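Speaker notes — Udus club evening, 22 June 2024

Slide 4. Say hello, thank Edith Palomino for the room, then straight in!

We started with 50 goes at picking things up. By the end of term we had 1125, and the students did every one of them (pause here, let them cheer).

Talk about the glove. It records how a hand closes, and the arm learns from that. Rasmus Jõgi wrote the code that lines the two up — ask him to wave.

Bottles were the best fun. Everyone holds one differently, and I love that it shows in the data. 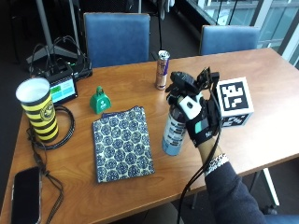

Next, the July plan: a second glove, more left-handers, and a go at the Vovari contest. Sign-up sheet is by the door. Questions, then tea.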